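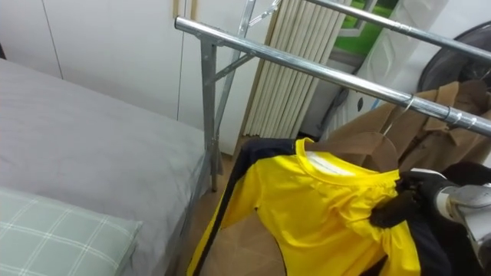
Dell Ostrander
Blog owner and reluctant home mechanic

August 13, 2024

I have owned a station wagon for long enough now that people have stopped asking when I'm going to get rid of it and started asking whether I've thought about what happens if it dies on the highway. I have. I get a tow truck. It's the same thing that happens to people in new SUVs, except they have a nicer screen to look at while they wait.

The wagon failed its inspection in July on two items: a rear wheel bearing and a brake line with the texture of a breadstick. I'd been hearing the bearing since spring. It made a low hum that came on at 40 and went away if I turned up the radio, so for a while I considered it a radio problem.

I took it to Climholm first, the big shop out by the Turkura exit with the coffee machine and the couch. They kept it overnight and came back with a quote for $1,932. This covered the bearing, the brake line, both rear shocks, and something called a "mobility refresh," a phrase I asked them to explain twice. As far as I could gather it was wiper blades and a rinse. I said I'd think it over, and they charged me for the thinking, or at least for the overnight.

Then I drove (hum, radio) to the two-bay garage in Pamham, where the waiting room is a folding chair and a calendar from a parts store. They wanted $1,588 for the same work without the refreshing. That's still a lot of money for a car I once saw a teenager point at. But the guy at the counter took me under the lift and showed me the brake line himself, and I'm weak against people who show me things with a flashlight.

I should say something about why I keep it, as I get emails about this whenever I mention a repair bill.

The wagon is low. You slide things into it. When I borrow my neighbor's crossover to see how the other half lives, I have to lift everything up to my ribs and then push it over a plastic sill that scratches if you look at it. Then I close the hatch and find that for all its height the thing holds a little less than mine, mostly because the roof slopes down at the back so it can look like it's in a hurry. My wagon has never looked like it was in a hurry. It looks like it's going to buy mulch. 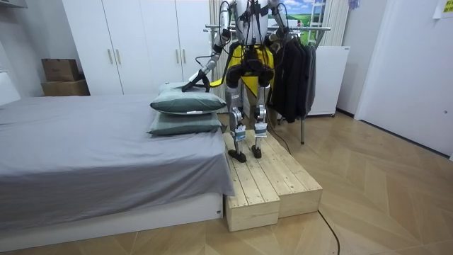 And the back seat folds flat. I mean flat the way a table is flat, and I could sleep back there if I had to, which I did once outside a campground that had lost my reservation. I woke up with a seat belt buckle printed on my hip but otherwise in decent shape. Try that in anything sold in the last few years with a "cargo management system." You'll wake up managed.

On the other side of the ledger: the air conditioning has two settings, off and loud. The driver's door has to be closed with conviction. The cup holders were designed by someone who had heard cups described over the phone. And the fuel gauge drops the first half of the tank like a stone, then hangs around the quarter mark so long that you start to trust it, which is a mistake I've made on a bridge.

Back to the repair. Pamham had it for four days because the bearing they were sent was for the sedan, and the sedan's is different for reasons that died with the engineer. While they had the wheels off I asked them to put on a pair of tires I'd bought online, made by an outfit called Lục that I had never heard of before I sorted the page by price. I expected them to be round and not much more. I've put 1,684 miles on them since and they're fine. They're a little noisy on concrete, and in the rain they feel like tires. I wish I had a more dramatic report.

The hum is gone, anyway. The trouble with curing a hum is what it was covering up, and now I can hear a tick from somewhere behind the glove box, a rattle in the tailgate, and a faint whistle at 55 that I've traced to the roof rack. I taped the end of the crossbar and the whistle went up a half step. I'm going to try foam next, and if any of you have dealt with this on an older wagon, please write in and tell me what you stuffed in there.

I also still need to decide on the shocks. They did them in Pamham as part of the price, but only the rears, so the car now has the front end of a rowboat and the back end of a filing cabinet. The fronts would be another morning on the folding chair. I have a 12-ounce travel mug and a library book, so I've booked it.

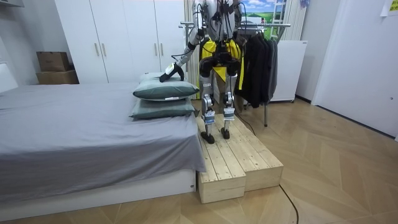 The bedroom, with two pillows stacked on the bed.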